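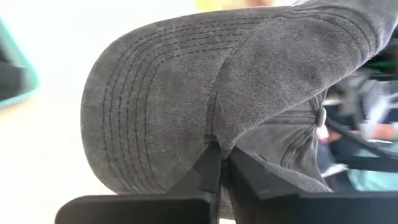 Washing a grey denim cap without wrecking the brim?

Posted 11 Aug 2018 by bellis_and_bramble

Right, hat people. I've got this washed-denim cap, got it in the Nuvham sale in July, and I wear it for everything (allotment, dog, school run) so it's getting a bit ripe. I love how faded it's gone and I love the dark stitching round the peak, and I don't want either ruined. Can it go in the machine at 30 or am I asking for trouble?

skakmont_sue
Machine, 30, inside a pillowcase, no spin. I've done mine like that for years and the peak's still a lovely curve. Dry it over a bowl.

tinpotmick
Please don't! I did exactly that and the brim came out like a crisp. Some of the older ones have card in them. Sink, cool water, bit of washing-up liquid, old toothbrush round the inside band where the sweat gets in. 2 rinses and leave it alone.

skakmont_sue
Card brims on a modern cap though? Really? Mine bends and springs back, it's plastic in there.

tinpotmick
Mine bent and sprang back too, until it didn't.

bellis_and_bramble
Oh dear, now I'm scared of it! Does the grey come out in the sink? Don't want to lose any more colour.

fernyhalt
A bit will, first time. Keep it away from anything white and don't soak it for hours. Mine's black denim and it's gone a nice charcoal, I prefer it now.

bellis_and_bramble
Sink it is then. Sorry Sue x

Recent threads
Fanbridge walking socks, worth it?
Getting candle wax off a fleece
Straw hat gone floppy
Skakmont car boot, who's going?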